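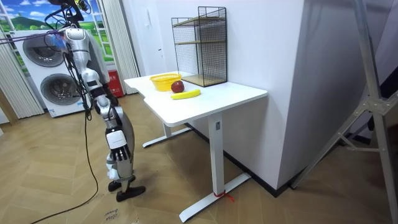

One reader wrote in to ask why anybody should believe a global sea level figure quoted to a tenth of a millimeter when the harbor gauge in his own town can't agree with itself from one Wednesday to the next. It's a fair question, and we get some form of it every week. The answers below are ours. Check them.

Sea Level Claims: Frequently Asked Questions

Do you deny that the sea is rising?

No. Tide gauges with long records mostly show a rise, and we've never said otherwise. Our argument is with the numbers people hang on it, how they're combined, and how fast a cautious result becomes a scary headline.

What does a tide gauge measure?

The height of the water compared with the land the gauge is bolted to. If the land sinks, the gauge shows the sea going up. If the land rises, as it still does in places once buried under ice, the gauge may show the sea going down. Both are real as far as the dock is concerned. Neither one tells you, without more work, what the ocean is doing.

So what's your problem with the Godoy gauge?

The Godoy gauge was moved in the middle of its record. The old pier was taken down and the instrument went onto a new one, built on fill. Fill settles. The rate after the move is steeper than the rate before it, and we keep seeing the second half quoted alone, with no mention of the move.

Maybe the sea sped up at Godoy in that same year. We'd like to see somebody show it with a survey of the new pier. We asked for one in May and were sent a brochure.

What is the Preven adjustment?

A correction for vertical land motion, used in the regional summary that most of our local papers copy from. The idea is sound — you have to correct for land motion somehow. But the Preven tables fill in stations that have no GPS receiver by borrowing from the nearest one that does. In one case the nearest one is 75 miles away, on bedrock, while the gauge sits in a river delta. We don't think that should pass without a footnote, and it does.

How many stations are in the summary?

The station list has 400 names. That's the number in the press release. Fewer have a record long enough to fit a trend you'd bet money on, and the release doesn't say how many. We went through 2,512 monthly values for our own stretch of coast and found gaps filled by interpolation that weren't flagged in the public file. They were flagged in the working file, which you have to ask for.

Don't satellites settle all this?

They help a lot. They see the open ocean and don't care whether a pier is sinking. They also have a shorter record, they've needed corrections for instrument drift, and they have a harder time close to shore, where people live. Anyone who tells you the satellites are useless is wrong. So is anyone who tells you they have no error bars.

What about the Vakance flood map?

We wish people would stop sending it to us. Vakance is a real estate website. Its map takes a high-end projection, adds a storm surge, and colors in every lot below the line, whether or not there's a levee in the way. Our own office comes out blue, and so does a parking garage on the hill, which looks like a plain elevation error. Use your county survey if you're buying a house.

Is the Gudix report any better?

Somewhat. Gudix at least prints its method. The trend section is careful and gives ranges. Then the summary page drops the ranges and uses the top number, and the summary is what gets quoted. If you only have time for one part, read the appendix on station selection.

Who pays for this site?

Readers. We had 600 subscribers when we last updated this page. We take no money from oil companies, insurers or builders. You're free to doubt that too.

Will you correct mistakes?

Yes, and we've made some. We once compared two gauges using different reference levels and got a silly answer. The post is still up with the correction at the top. Send the station name, the dates, and the file you used. Messages that only call us names go unanswered — from either side.

Can I reprint your charts?

Yes, with the caption left on. The caption is where we put the uncertainty.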